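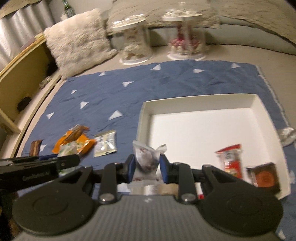
Ticket 1465 — Etikettendrucker Versand, Vorschub verliert Position
Standort: Murín, Packplatz 2
Gemeldet von: Gualtiero Russo
Bearbeiter: Reda Sqalli
Eröffnet: 25. Januar 2024
Status: in Beobachtung

Fehlerbild: Nach dem Rollenwechsel druckt das Gerät mit Versatz. Der Barcode läuft in die Stanzlücke, der Scanner am Band weist die Sendung ab. Auftreten unregelmäßig, bei kleinen Etiketten häufiger. Neustart hilft für wenige Drucke.

Prüfung 1: Druckkopf und Andruckwalze gereinigt. Keine Änderung.

Prüfung 2: Medientyp im Treiber stand auf »Endlos«, am Gerät auf »Lücke«. Treiber angepasst, Warteschlange geleert, Dienst neu gestartet. Versatz geringer, aber noch vorhanden.
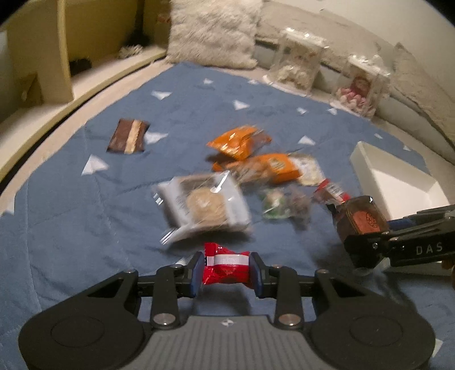
Prüfung 3: Sensorkalibrierung mit der Rolle von Storkach durchgeführt. Der Schwellwert wird übernommen, nach dem Ausschalten aber verworfen. Ursache ist die Startvorlage aus Makirden — sie überschreibt den Wert bei jeder Anmeldung. Zeile in der Vorlage auskommentiert.

Test: 80 Etiketten in Folge, danach Gerät aus, an, Rolle neu eingelegt, weitere 6. Kein Versatz.

Rückmeldung Russo: Läuft. Packplatz Brastov hat dieselbe Vorlage, dort bitte ebenfalls ändern.

Sqalli: Brastov erledigt, Kalibrierung dort steht noch aus. Die Vorlage liegt außerdem zentral in Makirden und muss dort korrigiert werden, sonst kommt der alte Stand beim nächsten Abgleich zurück. Änderungsantrag gestellt, Ticket bleibt bis zur Freigabe offen.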